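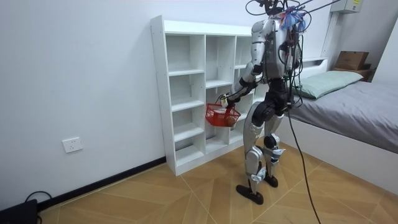 Skarow街尾的玩具借阅室三月起重新开门了。老读者可能还记得,去年秋天本报提过一句,说它要从Trurnetti面包房楼上搬走,当时新地方还没有着落,只知道楼上那间屋子的地板要翻修,东西得先腾出来。现在总算有了下文:借阅室搬进了Vunow旧邮局的侧翼,门朝着自行车棚那一边,推婴儿车的人不必再跟那道又窄又陡的楼梯较劲了。

重新开门的头一个下午,我去坐了坐,本来打算待上一小会儿就走,结果一直待到他们关灯。门口的伞架上插着好几把儿童雨伞,其中一把是青蛙头的,两只眼睛鼓在外面,谁路过都忍不住捏一下。屋里的暖气开得很足,大人们一进门就忙着解围巾,孩子们早就钻到里头去了,鞋子脱得东一只西一只。

借阅室的办法和从前一样:办一张卡,一次可以借两件玩具,借期16天,到期前打个电话或者来一趟就能续一回。为什么是16天这么个不整不零的数目,常常有人问起。Fitriani Liew从借阅室还在面包房楼上的时候就管着登记簿,她笑着告诉我,最早定的是两个星期,可是每回到了第二个周末,总有人家去了外婆那儿,或者孩子发烧了,或者单单就是忘了,于是大家商量着多给两天,把周末的尾巴也包进去。“那两天一加上,催还的电话就少了一大半,”她说,“我本来也不爱打那种电话,打过去人家不好意思,我也不好意思。”

目前登记在册、可以外借的玩具有70件。这个数目比搬家之前要少一些,Liew解释说,装箱的时候把每一件都翻出来看过,有的缺了要紧的零件,有的开了裂,有的漆面起皮,凡是她自己不愿意递到一个两岁孩子手里的,就不再上架了。不上架的也没有全扔,能拆的拆了,轮子归轮子,木珠归木珠,分别装进旧饼干盒里,留着以后修别的东西用。我看到其中一只饼干盒的盖子上用铅笔写着“不知道是什么,但是很好看”,打开来是一把黄铜小合页和几颗玻璃纽扣。

办了卡的家庭眼下有42户,大多住在Skarow街和旧邮局之间这一片,也有从河对岸骑车过来的。一位带着双胞胎的父亲对我讲,他们家住的是顶层的小公寓,客厅里摆下一张饭桌就没有多少富余了,孩子两岁那年生日收到一座大得吓人的玩具车库,玩了不到一个月就没人理它,可它还是杵在那里,谁去阳台晾衣服都得从它上头跨过去。后来他把车库捐给了借阅室,自己每隔一阵子再来换别的。说到这里他回头看了一眼,双胞胎里的妹妹正抱着那座车库不撒手,非要借它回家不可。他叹了口气,还是去登记了。

我问Liew哪些东西最抢手。她想了好一会儿,把登记簿翻来翻去(登记簿仍旧是纸的,硬壳,书脊上贴着医用胶布),然后说,每个季节都不一样。冬天借拼图的多,晚上天黑得早,一家人吃过饭坐下来拼,拼不完就拿一块硬纸板整个儿盖住,第二天接着来。天气一暖和,沙滩桶、跳绳、滚铁环就都出去了,还回来的时候总带着一点沙子。常年都有人排队的是一套木头轨道小火车,桥墩缺了一个,有人拿软木塞削了个替上去,削得略高了一点,火车过桥的时候会顿一下。孩子们偏偏喜欢那一顿,有一回有位热心的爷爷把软木塞磨平了,结果收到好几份抗议,只好又削了一个高的。

新地方的好处,除了没有楼梯,还有一条:能把东西摊开。从前在面包房楼上,玩具是一层一层叠着放的,想拿最底下的积木,得先把上头的布偶和厨房小家什统统搬下来,所以底下的东西常年借不出去。这次搬家,Liew干脆重新想了一遍摆法,大的靠下,小的靠上,零碎的装进篮子里,每只篮子系一块布条做记号。她说布条的颜色还在调整,头一个下午就有孩子把两块布条对调了,一整篮子塑料水果因此被当成拼插积木借了出去。借走的那位母亲回家才发现,打电话来说没关系,孩子正在用塑料水果开店,生意很好,请容她们开满16天。

归还的规矩,老卡户都熟悉,新来的不妨留心看看,省得白跑一趟:

- 塑料的、木头的玩具,还之前用湿布擦过,晾干再装袋;
- 布偶和布书请洗过再还,实在洗不了的,还的时候说一声;
- 零件照着袋子里那张清单点一遍,少了什么写在清单背面;
- 弄坏了请照直讲,不收赔偿,但是请把碎片也一起带来。

最后一条是Liew特别叮嘱要写上的。她说有些家长觉得坏了的东西拿不出手,自己悄悄用胶水粘好了再还,粘得又歪,拆都拆不开。“带着碎片来就行,碎成什么样都行,”她说,“我们有人爱修这个,不让他修他还不高兴。”

她说的那位爱修东西的人,当天下午就坐在窗户底下的小桌旁边,面前铺着一块旧毛巾,正给一只拉线小鸭换轮轴。他不愿意让我写名字,说写鸭子就够了。小鸭原先走起路来往左偏,拉着拉着就拐到沙发底下去,他换了一根轮轴,又在另一边垫了一小圈皮子,放到地上一拉,改往右偏了。几个孩子围着看,都觉得好极了。他倒也不着急,把鸭子翻过来,眯着眼睛又瞧了半天,说下星期再弄。

旧邮局侧翼的租金,头一年由本地的Mitsotakis-Vlachou纸品行分担一半,另一半靠办卡的费用和每季一次的旧书摊。纸品行还送来了一大卷牛皮纸,给借阅室做包装和孩子们画画用,卷筒太沉,是从门口滚进来的,滚的时候在走廊里跟一辆滑板车迎头撞上,好在都没有什么损伤。往后的租金怎么办,要到年底再谈。Liew对此看得很平和,她说从前在面包房楼上也是一年一年谈过来的,谈的时候还总有刚出炉的面包吃,这一点新地方暂时比不上。

说起面包房,老卡户们难免有些舍不得。那几年上楼借玩具,楼梯间里一路都是烤面包的香味,布偶还回来的时候闻着像奶油小面包,有个男孩一直以为毛绒熊天生就是这个味道。面包房方面也念旧,重新开门这天送来了两大盘葡萄干面包,用茶巾盖着,放在登记桌边上,不到一个钟头就只剩下茶巾了。楼上的地板已经翻修完毕,听说要租给一位教大提琴的老师,以后排队买面包的人大概能听上几段练习曲。

也有人提了意见。一位祖母觉得新地方的灯太白,照得人脸色不好,她愿意把家里一盏带黄罩子的落地灯搬来。另一位家长希望能添些给大孩子的东西,棋类、纸牌、稍难一点的模型都好,他家老大九岁,每次陪弟弟来都只能坐在垫子上翻去年的日历。Liew把这两条都记在了登记簿的最后一页,灯的事当场就答应了,棋的事她想先问问各家柜子里有没有闲着的。国际象棋少一两个兵也不要紧,饼干盒里总能找到顶替的,她说从前有一副跳棋就是拿纽扣补齐的,借的人还挺多。

有意办卡的家庭,带上一样写着住址的信件就可以,水电账单也行。孩子不必一起来,不过来了也欢迎,门口有地方放婴儿车,车棚那边下雨天地上滑,请走慢一点。下午三点开门,六点关门,学校放假的时候上午也开,具体的时间会贴在旧邮局的门上和面包房的收银台旁边。想捐玩具的,请先打个招呼再送来,会响、会唱歌而且关不掉的,Liew请大家手下留情。

借阅室还在找三样东西:一块能铺在地上的厚地毯,最好是短毛的,好扫;一把矮脚凳,给够不着登记桌又坚持要自己签名的孩子站着用;还有那套木头小火车的红色车头,去年夏天之后就没有人再见过它。谁家的沙发缝里、后备厢里或者沙坑边上要是找着了,随时送回来都行,早就过了16天也没有关系。

我走的时候快六点了,双胞胎的父亲还在门外,正想办法把玩具车库绑到自行车后座上。妹妹坐在前面的儿童座里指挥,哥哥抱着一盒拼图,说他也要坐后座。后来是旁边一位推空婴儿车的母亲停下来,把车库放进了婴儿车,她自己的孩子背在背上睡着了,正好顺路,他们就一块儿沿着Skarow街往下走了。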